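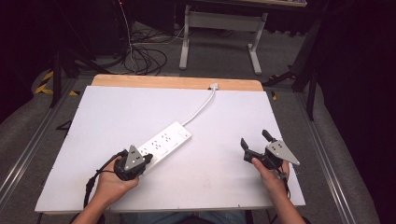 **Trirard** wrote:
Is a strip with a switch worth having for a desk? I'd end up hitting it with my foot and losing whatever I was working on.

**Ondar** (Apr 9, 2021) wrote:
Only if it lives on the floor. My plan is to keep mine on the desk, toward the back. What I can't settle is the cord. I work on a white board laid over a wooden table, and I want the strip out of the way when I need the whole surface. Do you leave the cord attached to something, or wrap it up every time?

**Skevach** wrote:
Wrap it. Pull the plug first, then make loose loops as wide as your hand and hold them with a hook-and-loop tie. Don't wind it around the body of the strip. I did that for years and the cord went stiff right where it enters the housing.

**Trirard** wrote:
I wind mine around the body and it's fine. Same strip since I moved in.

**Skevach** wrote:
Check the end by the switch. If the jacket has a crease or a flat spot, replace it.

**Pană** wrote:
I'd skip wrapping altogether. Screw the strip to the underside of the table and run the cord down a leg. I did this in March with two keyhole screws and got the whole top back.

**Ondar** wrote:
Can't drill this table — it belongs to the landlord. I could put screws in the board, but then I can't flip it over.

**Pană** wrote:
Clamp-on tray, then. No holes. Measure the edge before you order, as some clamps won't open wide enough for a tabletop with a board on it.

**Trirard** wrote:
A tray is too much for one strip. Put it in a drawer.

**Skevach** wrote:
Drawer is fine if it's unplugged. Don't run it in there with chargers hanging off it. They need air.

**Ondar** wrote:
Going with loose loops and a drawer for now. I'll measure the edge tonight and see about the tray. Does anyone know if the ties hold up, or should I just use a strip of cloth?

**Skevach** wrote:
Ties are fine. Mine pick up lint — a stiff brush gets it out.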